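Notebook, timing bench
September 10, 2022
Entry by Lukian Moroz. Present in the morning: Antonina Zhuravel. Rostyslav Karpenko in after lunch.

Subject: sand timers for the Prosik set, incoming check, continued.

Carried over from the last entry. The delivery note from Traverach says 2,667 pieces in three colors, one run time, 200 s nominal. Colors were supposed to be bagged separately. They are separate in the top layer of each carton and mixed below that. Color has no meaning for run time. It does for the set, where each player gets one color, so the sort has to be done whether the timing is good or not. Olesia Semeniuk has written to Traverach about the bagging. No reply yet.

Checked to date: 383. The sheet is in the green binder, columns as before (carton, color, run A, run B, remarks). Run A is with the molded dot on the cap up, run B is with the dot down. A few have no dot. For those I put a pencil mark on one cap and wrote "no dot" under remarks. Please do not use the felt pen for this. It does not come off the lighter caps and Olesia found two marked that way in the finished tray.

Method, as it stood this morning

Timer stands on the glass plate, leveled with the small bubble level. Turn by hand through the side, set down, start the stopwatch when the lower cap touches the plate. Stop when the last thread of sand breaks at the neck, and ignore single grains that drop later from the wall of the upper bulb. Note the time to the nearest whole second. Let it stand before the reverse run until the top of the heap has stopped slumping.

The weak point is the end of the run. Antonina and I timed the same piece separately, with our backs to each other's stopwatch, and differed by two seconds more often than I would like. Most of it comes from deciding when the thread has broken. A dark card behind the neck helps with the end of the run and does nothing for the start. We have agreed to use the card from now on. Readings taken without the card are marked with a line in the margin of the sheet, and I do not intend to repeat them unless they fall near the limit.

Run A against run B

The difference between directions is consistent for a given piece and has no preferred sign across the lot. I had expected the neck to be slightly tapered and all pieces to be fast in the same direction. This is not what the sheet shows. The dot on the cap therefore says nothing about which way the bulb went in, and the assembler presumably picks them up at random. For use in the set it does not matter, because the player will not look at the dot either. I would still like the dot/no dot column kept until the second carton is finished.

Storage position

Antonina raised this and it deserved a proper look. Timers kept on their sides have sand spread along both bulbs. When they are stood up, the part of the sand already in the lower bulb stays there, so the first run is short. That is obvious and the fix is to run everything down fully once before timing. Less obvious is whether lying down for a long time has an effect after that. We left a group lying overnight, ran each down once without recording, then timed as usual. The readings agreed with the earlier ones inside the hand timing error. No effect found. The preliminary run-down is now step one in the method and is written on the card taped above the bench. 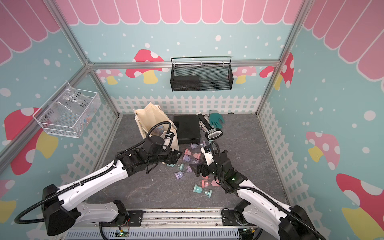 Timers from the mixed layer, pink, lavender and mint, laid out on the gray marbled floor with the canvas tote and the black case. Some standing, some on their sides.

Sorting surface

The marbled floor is a fair surface for sorting and a poor one for timing. All three colors can be told apart against the gray without trouble, although the pink and the lavender need a second look late in the day when the light from the window goes yellow. Sort under the bench lamp if in doubt. Kosmas Konstantinidis suggested white paper under the pieces. I tried it. The mint is easier to see, the pink is harder, and the paper slides.

For timing, stay on the glass plate. I checked the floor piece with the bubble level and it leans slightly toward the window side. A timer that leans runs with the cone pushed to one wall of the bulb. The effect on the time is small in the one piece I tried, and it went in the wrong direction from what I predicted, so I would not correct for it. Just use the plate.

Bags and case

Canvas tote: used for carrying the unsorted pieces over from the cartons. It is convenient and it sheds lint. Lint clings to the caps and comes away on the fingers. It has no way into a sealed bulb, so this is a cosmetic matter only, but pieces that have been in the tote need a wipe before they go to the finished tray. Wipe with the dry cloth. Alcohol is not needed and I have not tested what it does to the color of the caps.

Do not fill the tote above the halfway line. The pieces at the bottom take the load on the caps and the pinched part of the body is the part I trust least. No breakage so far from carrying. One from dropping, see below.

Black case: sorted pieces only. Yesterday it held sorted pieces, unsorted pieces, the bubble level and somebody's pencil sharpener. I have emptied it and put a label on the lid.

Faults seen

Stoppage. The thread stops with sand still in the upper bulb and starts again on a tap. Happens in all three colors. Under the loupe the neck looks clear once restarted, so the cause is either an oversize grain or damp sand. Rostyslav thinks damp. He put a few of the stopping pieces on the shelf above the radiator, which is off, so I do not see what this will tell us. I have moved them to the drying cabinet with the seals intact and will retime on the next bench day. If the sand is damp and the bulb is sealed, drying from outside will not do much, and a piece that still stops would fit either explanation. A better test is to open one. Rostyslav has agreed to sacrifice one and sieve the contents.

Clinging. Fine dust on the inside of the upper bulb after the run is over. Static, I assume. Worse on pieces that have just been wiped hard. It looks poor but the time is unaffected. Pass.

Loose cap. The cap turns against the body when twisted gently. Reject, regardless of time. The loose ones go in the tin without a lid.

Scuffed body. Pass if the thread can be seen clearly from the front. This is a matter of judgment and Antonina is stricter than I am. Where we disagreed, the piece went to her side.

Dropped piece. Mine, off the edge of the bench, a mint one. Cap cracked at the rim, body whole. Timed it afterward out of curiosity and the reading was unchanged from the morning. Rejected for the cap.

Sand

Zinchenko supplied a small jar of the graded sand they use in their own timers, for comparison. Under the loupe the grains are rounder than what I can see through the wall of ours and there is less dust on the jar. I cannot compare the sizes until one of ours is open. Olesia asks whether we could refill the stopping pieces ourselves with the Zinchenko sand. In principle yes, but the caps are glued, and I would expect to lose a good part of them on opening. There is also the matter of filling to the same run time, which would mean weighing each charge and trimming it. It is more work than the pieces are worth. I wrote this to her in fewer words.

Limits

The limit for acceptance is still not settled. The Prosik rule sheet says only that the turn ends when the sand is down. A player will not notice a slow timer on its own. Two timers started together and ending visibly apart will be noticed at once, and the set includes a round where this is done. So the spread between pieces in the same box matters more than the distance from nominal. I would propose grouping the accepted pieces into slow, middle and fast trays, then filling each box from one tray. The cost is that the colors must be balanced inside every tray. Antonina has started a tally to see whether that is possible with the pieces already timed. It looks workable for pink and lavender. For mint the fast tray is thin.

Kosmas would like a single limit and no trays, on the ground that the packers at Pinberg will mix them anyway. He may be right about the packers. If the pieces leave here already boxed, the point goes away. Left open until he has spoken with Pinberg.

To do

Retime the stopping pieces from the drying cabinet.
Open one, sieve, compare with the Zinchenko jar (Rostyslav).
Finish the second carton, card behind the neck for every reading.
New battery for the second stopwatch. The display is faint and I have misread a 3 for an 8 at least once, corrected in the sheet with initials.
Reorder small trays with lids.
Ask Olesia whether Traverach can say which machine or which day each carton came from. The carton labels carry a code, but I cannot find anything on the delivery note that explains it.

Added later, same day. Rostyslav opened the first one. The cap came off with part of the body and most of the contents went over the bench, so nothing to sieve. Second attempt on Monday, inside a tray.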